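Wutham Shared Workshop, Floltness Group
Minutes of the November meeting

Present: Xuelian Tang (chair), Hammad Sial (minutes), and the other members of the group as signed in the book.
The meeting was opened at 7:10 p.m.

1. Minutes of the last meeting
Accepted with one correction. The power supply was ordered from Stöcker by Xuelian, not by Hammad.

2. State of the build
The sorting station exists at the moment in the simulator only. The pedestal for the real arm is welded but it is not painted, and the holes in the top are not yet drilled. Xuelian proposed that we do not drill until the position of the arm relative to the tray is decided. Agreed.
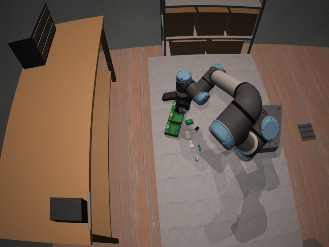
Hammad reported that he moved the whole model to the newer version of Basance, our control program. The move took him two evenings. The old joint limits were not imported correctly and he typed them again by hand. He asks everybody to delete the old copy of the model from their own computers, so that we do not work on different files again.

3. Position of the tray
There was a long discussion on this point. One member would like the tray closer to the pedestal, so that the arm does not have to reach so far. Xuelian answered that the wrist then has to fold very much, and she would like to keep the straight-down approach of the gripper for all three compartments. It was also asked if the tray could be turned parallel to the edge. This will be tried in the model before the next meeting.

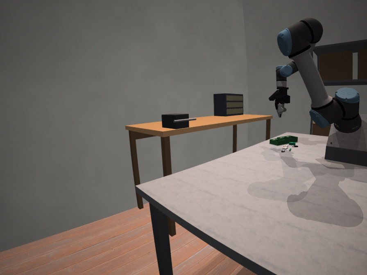

Simulator, side view: gripper pointing down, the small parts lying near the green tray.

4. Test runs
Hammad read the results. In total 59 runs were made with the present grip settings, and in 18 of them a part was dropped or was not picked up. The thin flat plates are the most difficult. The fingers close on them well in the middle but slip at the corner. Hammad thinks the friction value in the model is too low. Xuelian thinks that the approach height is the problem, and she would like to see the runs repeated with the gripper going slightly lower before the fingers close.

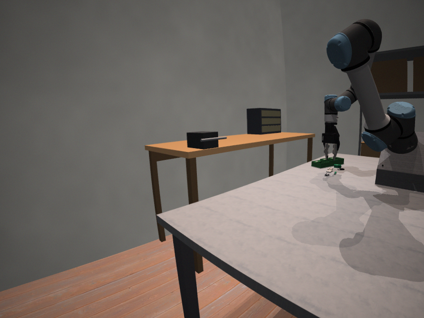 It was decided to change only one thing at a time. First the approach height, then the friction. Hammad will make 30 runs for each and write the results in the shared table, with the dropped parts listed by type.

A member asked if we could begin with bigger parts and leave the plates for later. The chair said that the plates are what we have in the workshop drawers, and the station should be able to sort them. No vote was taken.
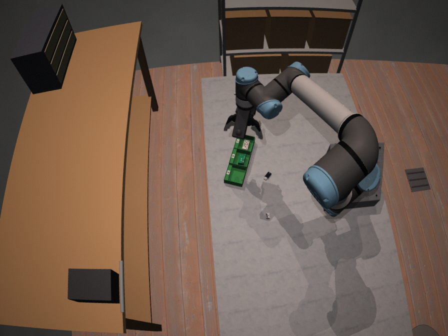 Parts in the upper and middle compartments of the tray, lowest compartment empty.

5. Money
The new finger pads can be paid from the group box. For the emergency stop switch we have to ask the workshop, as it will stay on the wall also for other users. Xuelian writes the request.

6. Other business
The key for the metal cabinet is missing again. Please look in your jackets.

Actions
Hammad: runs with changed approach height, then with changed friction.
Hammad: tray turned parallel, in the model.
Xuelian: request for the stop switch; ask Stöcker for the delivery date of the power supply.
All: delete old model files.

The meeting was closed at 8:45 p.m. The next meeting is at the same time, in the small room upstairs.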